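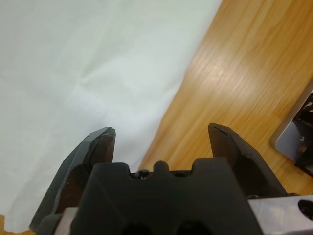
Open gripper, white cloth, club table. Practice night for the folding event.

So our robotics club has a towel-folding challenge coming up in October, and I've been collecting tips the way my grandmother collected rubber bands. Most of them are plain laundry and workshop tips, which is why they're going on this page with the stain removers.

Start with the cloth. Wash it twice before you practice with it, no fabric softener! Softener makes cotton slide through the fingers, and you'll spend a whole evening blaming your code (we did). Dry it flat if you can.

Go for an edge that's curled up a little off the table. A hem pressed tight against the wood is miserable to pick up, for a gripper or for me with cold hands. Hsin-yi runs a ruler under the side we want to grab, one quick pass, and leaves it there.

White cloth on a wooden table is nice for contrast, but watch the shine. Overhead lights put a pale glare band on varnished wood, and to a camera that can look an awful lot like more cloth. Turn the table a quarter turn or switch off one row of lights before you touch any settings.

Wipe the fingertips with a barely damp rag between rounds – lint builds up faster than you'd think. If a tip gets scuffed, feel it with your thumb. Smooth is fine. If it catches on your skin it'll catch on terry cloth too, so give it a few strokes with 4000 grit paper.

Check your screws every 4 runs. Ravindra puts a dot of nail polish across each screw head and the metal next to it, so a loose one shows right away. I now do this on my ironing board legs.

Keep your practice cloths rolled, in a lidded bin. Folded ones hold their creases and the robot gets used to finding them there – then you hand it a fresh towel and it has no clue.

Next up is fitted sheets. If you have a trick for the corners, please send it to me or Hsin-yi!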